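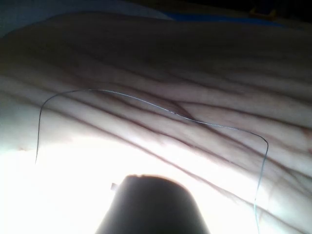 Getting deep creases out of a big pale cotton sheet

Posted in Laundry and Linens
Asked 12th October

I have a flat sheet, pale, plain weave cotton, king size. It sat in a storage bin since July with heavy things stacked on it and came out creased all over. These are long sharp folds running more or less in the same direction on a slant, and in places they cross each other. I washed it on warm and tumble dried it, and the small wrinkles mostly went but the long ones are still there.

I want to use it as a cover for a guest bed and also sometimes as a backdrop, so it needs to be fairly flat. I have a basic steam iron and a small ironing board. Ironing it on the board took me most of an evening last time and by the time I finished one end the other end was wrinkled again from sitting on the floor.

There is also a small brownish mark on it near one side. I don't know what it is. It was not there before storage as far as I remember. Should I deal with that before or after the creases?

Things I have tried:
Washing warm, normal spin
Dryer on medium with two damp towels
Spraying with water and pulling by hand

The label says Clerkaren and 100% cotton, no other care info that I can still read.

2 answers

Answer 1
Accepted

Do the mark first. Heat from an iron or a dryer can set some stains, and yours has already been through the dryer once, so don't give it any more heat until you have had a go at it. Put liquid laundry detergent directly on the spot, rub it in with your fingers, leave it 12 minutes or so and rinse with cold water from the back side of the cloth. If it is still there, soak that corner in oxygen bleach mixed the way the tub says. Don't use chlorine bleach if you think it might be rust, it makes rust worse. Brown spots on stored cotton are often rust from a bin clip or a hanger, or old body oil that has yellowed. For rust you need a rust remover made for fabric, or lemon juice and salt if you are patient.

For the creases, the cloth needs to be a lot wetter than you are making it. A spray bottle does not get into a crease that has been pressed for months.

1. Wash again, or just rinse, and use the lowest spin you have. Don't stuff the drum. A king sheet should go in alone.
2. Take it out as soon as it stops. Shake it hard from two corners, then from the other two.
3. Hang it over a line or a shower rod with the long edge down, and pull the hems straight.
4. Iron it while it is still damp. Cotton setting, steam on.

Forget the ironing board for something this big. Put a thick blanket and then a plain towel on a table and work there. Start in the middle, and fold the finished part loosely over the back of a chair on the far side so it doesn't end up on the floor. Iron along the length of the threads. If you push the iron on the diagonal you stretch the cloth, and you get new ripples next to the old folds.

If one line won't go, lay a wet washcloth on it and press down for a few seconds, lift, move along. Don't slide.

Let it cool flat before you fold it. I used to skip that and wondered why the fold lines were so hard.

Comment from the person asking: Detergent took most of the mark out, it is very faint now. Doing the oxygen soak tonight. Table idea is good, mine is long enough for half the sheet.

Comment: Make sure the table can take heat. Steam went through my towel and left a white patch on the varnish.

Answer 2

Get a hand steamer. I have the Dallen one and it does curtains fine. Hang the sheet up and go down it slowly. It won't get it as crisp as an iron but for a backdrop nobody will see from six feet away.

Comment: A steamer didn't do anything for my thick cotton ones. It works on polyester blends.

Comment: Same. Also you need somewhere high enough to hang a king sheet without it dragging. I ended up clipping mine to a Jisumeck rail with 6 clips and it still sagged in between.

Viewed 287 times

Related questions
How to fold a fitted sheet so it stores flat
Mendonça linen spray, does it leave marks on white cotton
Can I store bedding in plastic bins
Yellow lines along the folds of an old tablecloth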